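## A checklist is not a standard: reading the Lenora handling code

The Lenora group put out the second draft of its code of practice for collecting demonstrations in homes, and members have been asking whether we should sign. I've read all 25 pages twice. My answer for now is no, though there are parts I'd keep.

The draft wants every site "prepared to a consistent condition" before work starts. It lists 70 items to be checked, from lighting to table height, and asks the operator to initial each one. I have yet to meet an operator who would get through 70 initials in somebody's apartment without ticking the last fifty in one go. 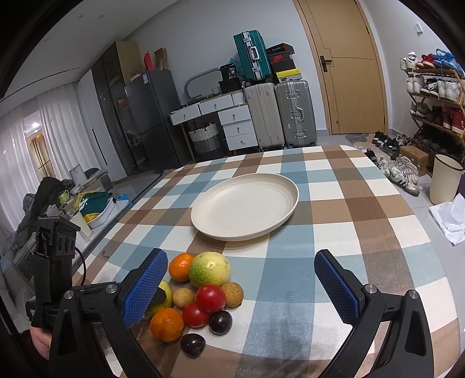 Consistency is the word I keep tripping over. Clause 6 says background items should be cleared or covered so that they don't "influence the record." Who is that for? A real home has suitcases, sneakers, shoe boxes and a counter with a jacket thrown over it, and a gripper that only works against a bare wall isn't much use to anyone who lives in one. I'd rather see a rule that says write down what was there and leave it alone. Gwion Dafis made the same point to the drafting group in April and got a polite reply about comparability between sites.

Then there's produce. The draft allows soft fruit "where grip force has been verified," and never says how, or how often. Dukevar checks its pads at the start of a session. Zimano checks after every 3000 grasps, which sounds rigorous until you ask where the number came from (I did, and I'm still waiting). Either of them could claim to comply. A tomato and an orange don't bruise at the same force, and a code that treats them as one category has been written by people looking at a spreadsheet.
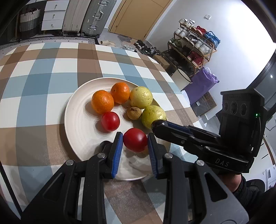
*Two grippers working over a shared plate, with a tomato between the blue pads of one.*

Two tools over one plate ought to have its own section. It gets a single sentence, telling operators to "maintain adequate separation." Adequate for what? If both tools are after fruit on the same plate, they're going to be close, and I want to know who gives way and who calls a stop. The Morikawa shop rules, for all their faults, settle that in one line: the hand that has hold of something has priority, and the other backs off.

What I'd keep is the section on damaged items, which says to log them and leave them in the count. Plenty of us have seen success rates that got better once the squashed ones were left out.

Comments go to the Lenora drafting group through its usual form. If you send some, copy the newsletter, and please quote clause numbers.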